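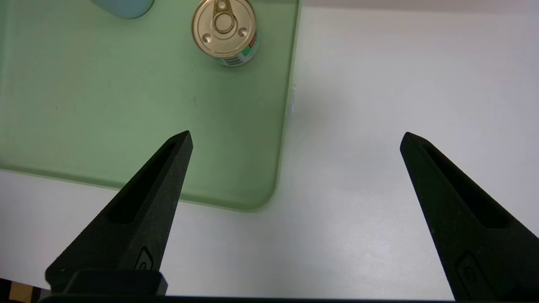

Photo: Stidevari shared workshop, Zastelness

Section 6. Setting Up the Tray and Checking the Wrist Camera View

This section applies to the Ateo two-finger gripper as assembled in Section 5. It shall be completed before any pick routine is run. Members who have not signed the arm safety sheet may not carry out these steps.

6.1 Placing the tray

1. Switch the arm to HOLD and confirm that the amber light on the controller is on.
2. Wipe the white tabletop and let it dry.
3. Set the green tray flat on the table. All four corners of the tray must touch the surface.
4. Stand one can in the tray, upright, with the pull tab facing up. Use an unopened can only.
5. Release HOLD and load pose 22.

CAUTION: Keep hands clear of the fingers when a pose is loaded. The arm moves as soon as the pose is accepted.

6.2 Checking the view

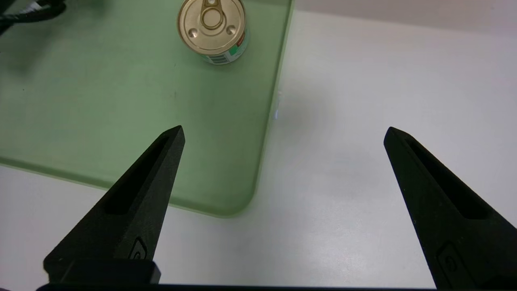

Ekinci

1. Open the camera window on the workshop computer.
2. Confirm that both black fingers enter from the bottom of the view and that white tabletop is visible between them.
3. Confirm that the gold lid of the can is visible beyond the fingertips. The lid may be partly out of view at the top. Do not move the can to correct this.
4. If a cable shows in the view, enter HOLD and move the cable away from the path of the arm. Repeat step 2.
5. Save the view under the job number.

NOTE: Glare on the lid or on the rim of the tray is acceptable at this stage. Exposure is set in Section 7.

6.3 Loading a mixed tray

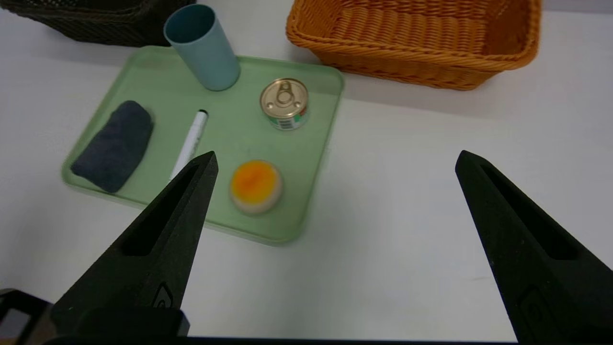

Source: Stidevari build log, entry 2148

1. Enter HOLD.
2. Add the cup, open end up, next to the can.
3. Lay the folded cloth along one side of the tray and place the marker between the cloth and the can. The marker must be capped.
4. Place the round orange-topped item apart from the others.
5. Keep the baskets on the table beyond the tray.
6. Release HOLD, load pose 38, and repeat the check in 6.2, steps 1 and 2.

CAUTION: Do not place glass, blades, or open containers of liquid in the tray.

If the fingers do not open fully at pose 38, return to Section 5 and check the base screws. Record the fault on the bench sheet before leaving the workshop.

Revised Aug 8, 2019 | © Stidevari, Zastelness | Contact the workshop desk | Back to top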